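Keeping a Weather Diary in Prullton: Our Term Project

When our group first sat down in February to choose a subject, we had all sorts of grand ideas, and I'm glad we ended up with the smallest of them. We decided to write down the weather at home every day for 60 days, along with whatever our households got up to because of it (washing on the line, walks put off, soup instead of salad, that kind of thing).

Our tutor, Wolfram Lammers, was very kind about it and lent us his own old diaries from Zosten to get us started, which were lovely to read, even the pages that only say "grey again".
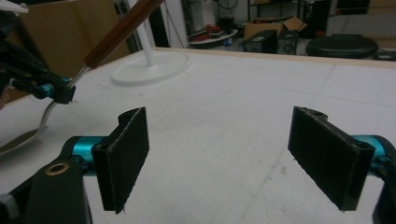

2 min read

We had 86 entries by the end, as some of us wrote twice on changeable days. Rain came up in 16 of them, fewer than any of us would have guessed, and I think we simply remember the wet days better! Cassim Street, where I live, seemed to catch every gust going, while my friends over by Lelier Park were out digging their borders in shirtsleeves.

What I enjoyed most was hearing how differently two families can spend the same damp afternoon. One lot painted the hall, the other slept.

If we did it again we would agree beforehand on what counts as "cloudy", as we argued over that word a good deal. The full diary is in the study room for anybody who would like to borrow it.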